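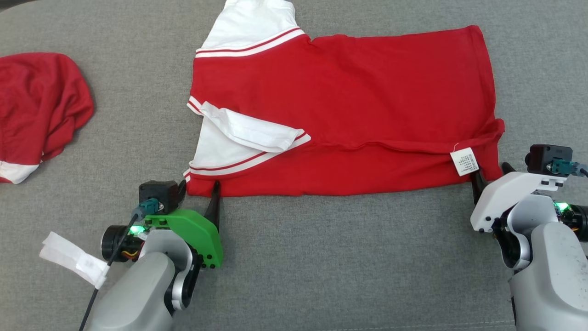

Lina Masri told me to skip the Bundex and buy a second stockpot, on the grounds that a vacuum sealer is one more thing to wipe down at the end of a shift. I run a small catering kitchen with one other cook, Botond Pintér, and we had been going through zip bags at a rate I didn't like. I bought the sealer in March and it has been in use six days a week.

The machine takes bags up to 12 inches wide and sits low enough to slide under our shelf. There are two settings, dry and moist. Dry does what it should with rice, nuts and hard cheese. Moist is slower and still pulls liquid toward the seal if you overfill. We chill braises overnight before bagging them, and leaks have mostly stopped.

Raw chicken thighs and marinated pork shoulder seal well. Soup doesn't, unless you freeze it in a tub first and bag the block. Soft bread gets crushed. Fresh herbs came out bruised both times we tried.

The seal bar needs a rest after a long run. On a big prep day it locked itself out and we waited 2 minutes before it would go again. With 70 portions of goulash on the counter, that is annoying. Botond now labels while it cools down.

Cleaning is fair. The drip tray lifts out and goes in the dishwasher. The foam gasket has to be done by hand, and ours has started to flatten at one end. A new one is easy to order but took nine days to arrive.

I paid $86, bags not included. The Odon we had before cost less and sealed a thinner line, and it quit in its second year.

For a kitchen our size I would buy the Bundex again. If you mostly pack soups and sauces, get good tubs - Lina is right about that part.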